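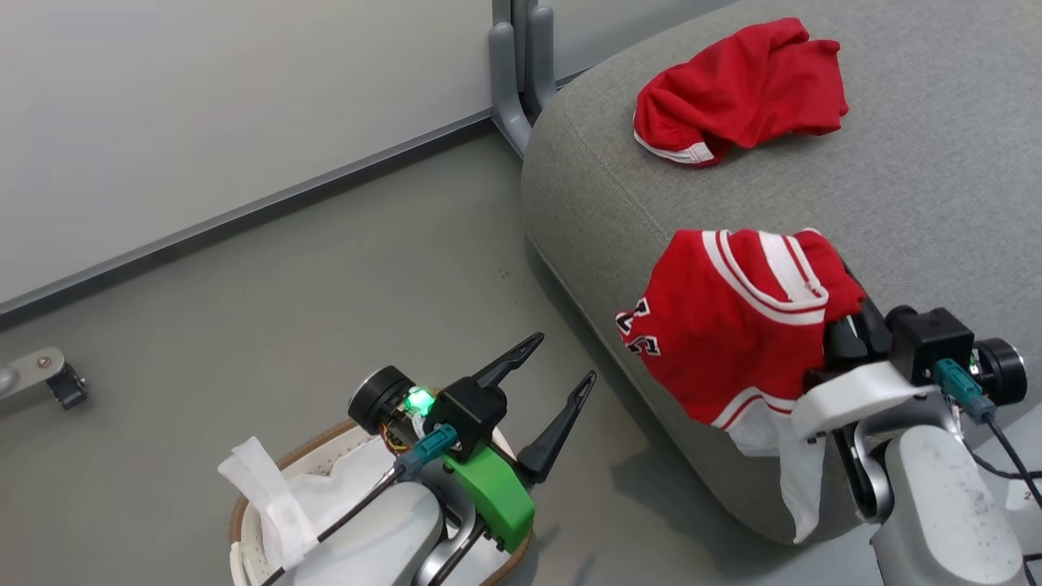
Red garments on the grey ottoman.

October 9, 2024
Posted by the list secretary, Grollov Supporters' Basketball List
3 replies · 5 shares

> Can somebody confirm the coach for the Motine away game? Last I heard it was leaving from the Farer car park, but my copy of the fixture sheet says the station. Also, is the fare still 20 pounds?

The sheet is wrong. The coach goes from the Farer car park, same as in March, and it will not stop at the station. The fare is 20 pounds return, paid to the driver, cash or card.

We have 71 names down so far, so there will be two coaches. If you have asked for a seat and haven't had an email back, write to me off the list.

Motine have moved us to the upper stand — the block behind the far basket. They have given us 300 tickets. Under-fives get in free but still need a ticket at the door.

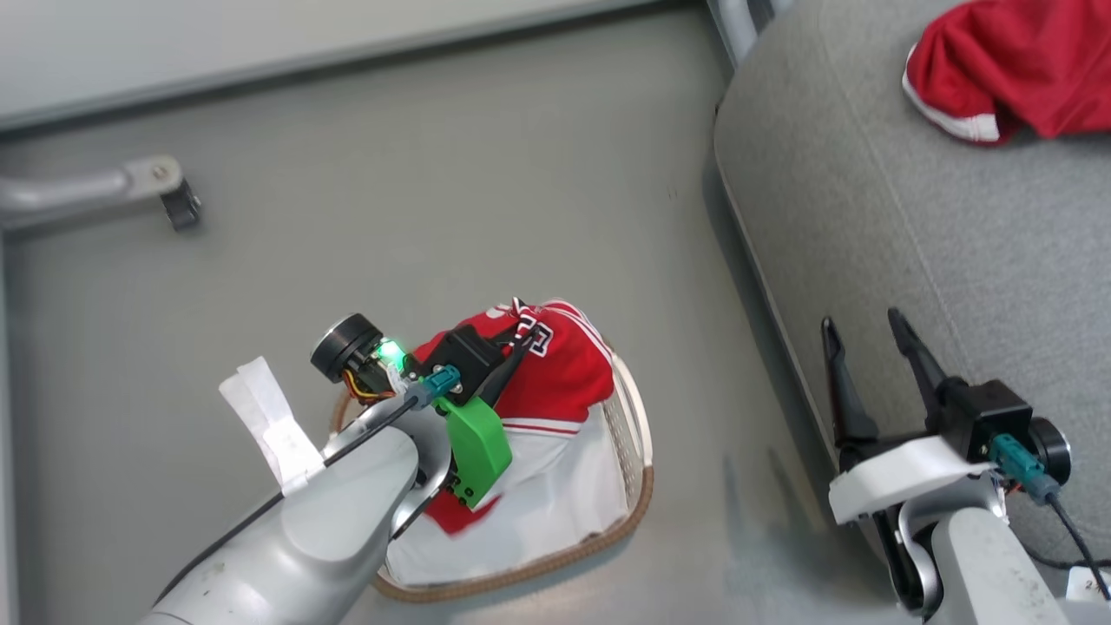
1 min read

On the other question that came up, old shirts can go to the Ķēniņš swap table at the next home game. Please wash them first and pin a note of the size to the collar. Adult sizes went quickly last time and we were left with a lot of small ones.

No food on the coach, please. Drinks with lids are fine.

Replies about seats to me, anything else to the list.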